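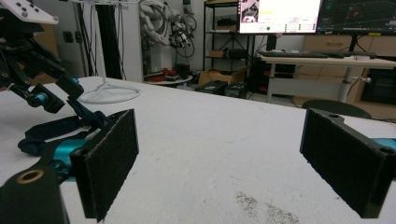 *Garkura, April 11, 2019*

Lụa Quan had been drawing maps in the browser for most of her working life, and she still got a little thrill when the first tiles came in, gray and then green, like a photograph coming up in a tray. This one was for the Miltilent ferry company, who wanted their passengers to see where the boat was, and all she had left to do was the line.

The line had 438 points in it. It started nicely at the Wuvisness pier, went out past the lighthouse, and then (every single time, whatever she tried) it turned left and sailed straight across the middle of Africa.

"You've got your latitude and longitude swapped," said Tsz-kin Yen, who was passing with his soup.

"I checked that first thing."

"All of them?"

She looked at him, and she looked at the soup, and she scrolled. Point 84 was fine. Point 100 was backward, and so was everything after it, right down to the harbor at the other end. Somebody had stopped for lunch there, she supposed, and come back a slightly different person.

She fixed it with one small loop and reloaded the page. The ferry slid out from the pier, went around the lighthouse and kept going north, over the water, and Tsz-kin pulled up a chair to watch it all the way in while his soup went cold.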